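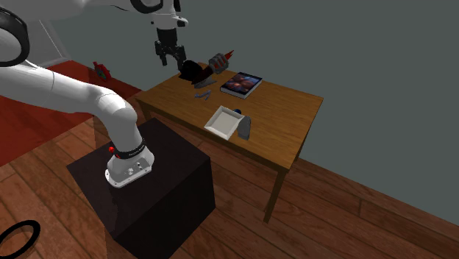 Household Storage and Food Waste
Handout for Unit 3: The Domestic Kitchen as a Small Warehouse
Evening course, Kustcombe. Prepared by Ustyna Marchuk.

Please read this before the session, and bring it with you. We will use the terms in section 2 without explaining them again. Those who missed Unit 2 should ask Volkan Aydoğan for the notes on shopping lists.

1. Why we look at storage

In Unit 2 we discussed how food comes into the house. In this unit we discuss what happens between the shopping bag and the plate. Many people think that waste is a question of character, and that tidy persons waste less. The diaries collected from our own course do not support this. Some of the tidiest kitchens threw away the most bread. What mattered more was whether the food could be seen at the moment when somebody was hungry.

Zerrin Kocabaş, who taught this unit before me, called this the problem of the second row. Food in the front row of a shelf is eaten. Food in the second row waits, and often it waits until its date has passed. In a deep cupboard there may even be a third row, and there one finds the tins from an earlier flat.

2. Terms

Stock: everything edible in the house, also the things you do not like.

Turnover: how quickly one kind of food is used up and bought again. Milk has a high turnover in most homes, cornflour a low one.

First in, first out: the older packet is used before the newer one. It is simple to say and difficult to do, as the new packet is usually put in front of the old.

Use-by and best-before: the first is about safety, the second is about quality. We spend part of the session on this, so please do not worry if the difference is not yet clear to you.

Dead stock: food which is still good but which nobody in the house will eat. It is better to admit it early and to give it away.

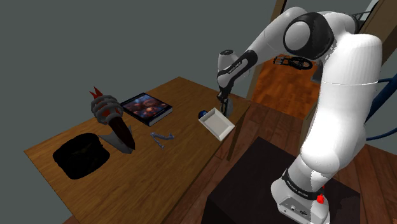 3. Open surfaces and closed surfaces

A cupboard hides its contents and a worktop shows them, and most kitchens have too much of the first and too little of the second. It follows that the free surface must be divided with some care. Ekinci's advice in the reader is to give one fixed place to the food that must be eaten next, and to mark this place with a border of some kind. A plain white rectangular tray on a wooden table, like the one here, is quite enough. The tray has an edge, and so the eye understands that the things inside belong together. Without it the half onion moves slowly towards the letters and the keys. The tray should be small. If it is large, it becomes one more shelf, and the problem of the second row comes back.

Items which need the fridge must of course stay in the fridge, and there a shallow box on the middle shelf can do the same work.

4. A case: the Pondholm kitchen

The Pondholm household consisted of 2 adults and 3 children. They kept a diary in December, which is a difficult month to choose, with many guests and many leftovers. At the start they listed 40 items in the cupboard, the fridge and the freezer which they could not remember buying. They weighed everything edible that went into the bin, and the total for the first week was 875 grams of bread alone.

They then made two changes. The bread was sliced and frozen on the day it came home, and the evening meal was planned after looking into the fridge - not before. The second change was the harder one. The father wrote that he felt he was cooking "for the fridge and not for the family", and this remark deserves discussion. Is a meal still pleasant if it was chosen by a carrot? 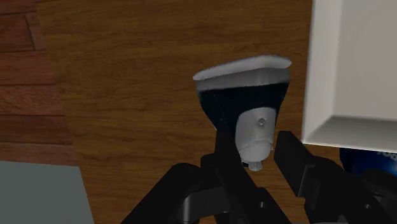 The diary also shows the limits of the method. On evenings when the adults came home late, the plan was dropped and something quick was bought. Ozan Güneş suggested in last year's group that one should keep two such quick meals always in the freezer, and count them as part of the plan. I find this sensible and have added it to the worksheet.

5. Points to remember about labels

Write the day of opening on jars, with a pen which does not wash off. Do not write it on the lid, as lids are exchanged. For dry goods poured into jars, cut the date from the packet and keep it under the jar. Freezer bags should be marked before they are filled - a full bag is difficult to write on, and a frozen one is worse.

6. Homework

Choose one shelf in your kitchen. Take everything out, and write down what stood in the second row. Mark which items you had forgotten and which you only avoided. Half a page is enough, and drawings are welcome.

Reading: Firdevs Ekinci, chapter 2 in the course reader, and the short text by Kaplan on pantries in cold houses. The text by Billberg is optional. Its language is rather heavy, but the table at the end is useful.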